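Thursday, bench 2, Sugden room

Carrying on with the gripper comparison. Bram finished the Jukwood trials before lunch and left his sheet clipped to the board, so I went straight on to the Clasonine. Martti in for the afternoon, Colin came by at the end.

Changeover took longer than it should have. The adaptor plate from the Jukwood does not fit the Clasonine because the bolt circle is different, and the one we had made for it in April had gone back to stores with the spare arm. Bijan found it. Two of the screws were missing and I took replacements from the drawer under the vice. Someone please order more of those, the box is nearly empty.

Settings, for anyone repeating this:

Same arm, same joint speeds as Bram used. Lift height 110 mm above the table. Hold for 11 seconds at the top, then put down at the second mark and release. Closing command sent in one step, no ramp. Grip force left at the maker's default to begin with, then lowered. Controller is still the Brulel on the old firmware. I have not touched it and would rather we finish the whole comparison on the one version.

Zeroed the fingers with the gauge block before starting and again after the tea break. The second reading was slightly off the first. Martti thinks this is the servo horn settling on its spline. I am less sure, it could just as well be me not seating the block squarely. Will check it again first thing when it's had a night standing.

Cube picks, straight approach from above: no trouble. The Clasonine closes more slowly than the Jukwood but it centres the cube better, and I didn't have to correct the approach between colours. With the Jukwood Bram has written "nudges left on closing" against nearly every row, and I saw the same thing when I watched him do it.

Cube picks, approach tilted: worse. The finger housing is wide across the front and it gets to the table before the pads are low enough. At the steepest tilt I was only getting hold of the top third of the cube and it swung when the arm stopped. Jukwood is better here, its fingers are narrower at the tip. If the real job needs tilted picks this may decide it on its own.

Lowering the grip force: fine down to about half the default. Below that the cube slips on the hold. It goes slowly, so you only notice it when the cube is put down crooked. I have marked these as fails even where the cube ended up on the mark. Roland wanted them counted as passes in the last round and we should agree on one rule before anybody adds up the columns.

Play in the linkage: pushing sideways on the closed fingers with a thumb, there is a small amount of movement at the pivot, more than on the Jukwood. I couldn't get a clean figure. The dial gauge stand won't reach over the arm when it is in that pose. Colin says there is a longer post for it in the Sugden cupboard, which I'll look for.

Wrist camera next. Focus is set for the cubes at lift height, so the gripper itself is a bit soft when the fingers are open. The question was how much of the table the Clasonine hides.

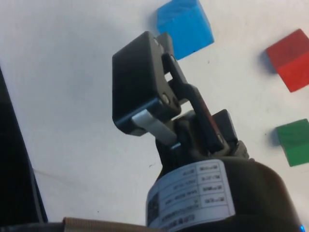
Quite a lot more than I would like. The Jukwood is slimmer and leaves a clearer view past the fingers. Moving the camera mount outward would help, though then the cable is likely to pull at the end of the wrist travel. Martti suggested turning the mount instead and will draw something up. I asked him to keep the same screw holes.

Detection was run on 600 saved stills from the afternoon. It mostly loses a cube when the gripper covers one of its corners, and picks it up again when the arm moves on. I haven't split the misses by colour yet. Script is in the shared folder under Bram's name, ignore the older one beside it.

To do:
Repeat tilted picks with the thin pads fitted
Check zero on the Clasonine from cold
Longer post for the dial gauge
Ask Roland about slips, pass or fail
Copy Bram's sheet into the table before it gets coffee on it

Arm parked and powered down at ten to six. Clasonine left fitted, please don't swap it back.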